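Zonthorpe handling cell: fault review meeting
Minutes, 6 October 2019

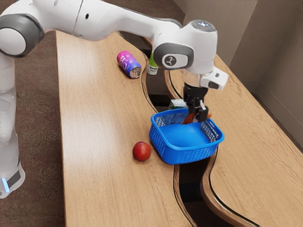 Simulated cell: arm at the rear rim of the blue basket, item in the gripper.

Chair: Zawadi Lukumay. Also present: two from the Flodard integration team, one from Pan, the shift lead, the safety rep and the minute taker.

1. Minutes of the August meeting
Agreed, with one change. Item 4 said the release fault was "resolved". Chair asked for this to read "not seen again during testing". Flodard did not object.

2. Release fault
Flodard gave its report. The fault is a late release: the gripper gets the open command, the arm starts its retreat, and the fingers are still closed on the item. In the worst case logged, the item was carried back over the basket rim and dropped on the table side. Flodard has run 2,168 simulated picks with the Lutau control software and recorded 14 late releases. All were cleared by adding a 400 millisecond wait before the retreat.

Chair asked what the wait was meant to cure. Flodard said it gives the fingers time to open. Chair said that was what it did and asked again for the cause. Flodard does not have one yet. The report's heading, "Root cause and fix", is to be changed before it goes any further.

Pan suggested the open command might be queued behind the position update. Flodard thought this possible but has not looked.

3. Value of the simulated runs
Shift lead said the real faults came mostly with soft fruit and that he had little faith in a model where the fruit cannot bruise or stick. Flodard said the contact settings had been tuned. Asked against what, Flodard said against the supplier's default values. Safety rep did not consider this tuning.

Some discussion of whether the basket position in the model matches the floor. It sits across the channel in the table, and Pan was not sure this had been checked since the table was changed. Left open.

4. Safety
Safety rep reported that on the real cell an operator had reached in to pick up a dropped item while the arm was paused. No injury. The pause is not a safe stop and the sign on the guard does not say so. Flodard said the manual does. Safety rep asked who in the room had read the manual. The shift lead had read part of it.

Agreed that the cell stays off until items 5a and 5b are done. Flodard asked for its view to be noted that this is overcautious. Noted.

5. Actions
a. Flodard to find the cause of the late release, with command and finger position logs on one clock.
b. Safety rep to replace the sign and brief all shifts.
c. Pan to measure the real basket position and send it to Flodard.
d. Shift lead to supply a list of the items dropped on the real cell.

6. Any other business
Flodard asked whether the wait could be put on the real cell in the meantime. Refused.

Next meeting to be called by the chair once 5a is in.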